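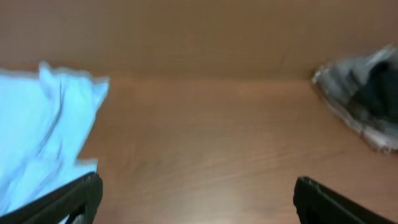
Palacios Workshop Members Put Two-Finger Arm to Work on Laundry

Monday, April 6, 2026

Members of the Palacios shared workshop have a homemade robot arm running at the bench, and the job they have picked for it is cloth. The arm, which the group calls Pondden, is meant to pick up small pieces of laundry from a wooden table and sort them by color.

The project has cost $393 so far, paid out of members' monthly dues. Most of that went to motors and a power supply. The black gripper has two fingers and carries a small camera at the wrist, which looks down between the fingers at the table. A blue cloth and a gray one are on the table for the current round of work, with open wood between them and an upright wooden panel at the back.

Cloth was the group's second choice. Pondden started last fall as an arm for handing out screws and washers, but the parts were too small for the fingers and the builders gave up on it after a few weeks. A piece of fabric is more forgiving to grab, although it never lies the same way twice and the arm has to find an edge or a fold to close on.

The control software is a package called Eter, written by two of the members and kept on the workshop's own computer. It takes the wrist camera's picture, marks the areas that look like fabric and chooses a place to pinch. Fast moves blur the picture, so the newest version has the arm slow down before it chooses. That change added 4 seconds to each pick.

In the last full count, the group logged 600 attempts over several evenings. The arm lifted a cloth clear of the table on 82 percent of them. Most of the misses came when the fingers closed on a flat part of the fabric and slid off. Dark fabric also gave trouble, as the software sometimes took deep folds for shadow and left them out.

The table has caused problems of its own. The varnish shines under the overhead lights, and early versions of Eter treated the bright patch as a pale cloth and sent the gripper after it. The builders have handled this in the software and plan to keep the table as it is. Several members said they want the arm to cope with ordinary furniture, the kind found in a house.

Stakari, a small parts shop in town, has offered the group a discount on replacement motors. The shoulder motor has been changed twice since January and still runs warm when the arm is stretched out to the far side of the table. A stiffer bracket for that joint has been drawn up and will be cut on the workshop's saw once the material comes in.

The group plans to show Pondden at the workshop's open house in May. Visitors will be able to bring a washcloth or a small towel and put it on the table for the arm to sort. Buttons and zippers are not allowed for now. The drawings and parts list are in a binder at the front desk, and members may copy them at no charge. Build nights are open to all members, including those who have not worked on the arm before.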